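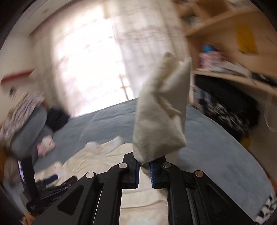 Folding a cloth on a bed proves very little, Escobar objected when Greller sent round its draft results on household fabric handling, and the published version does not entirely answer the point.

WEDPORT, 2020-01-28. Greller today releases the findings of its Stilleck study, which asked whether demonstrations recorded with hand-held grippers in ordinary bedrooms can teach a robot arm to fold. The training set holds 2038 demonstrations. The arm was then given 200 folding attempts on cloths it had not been trained on, and completed 60 per cent of them.

Greller regards that as a modest result. Garments with sleeves did worse than flat cloths, and the test covered only 2 rooms. Escobar maintains that a fold should count only if it survives being picked up again, a stricter measure the study did not use.

No product is planned. A repeat trial using Escobar's measure will start in Wedport in October. The full Stilleck report, failed attempts included, is available from Greller on request.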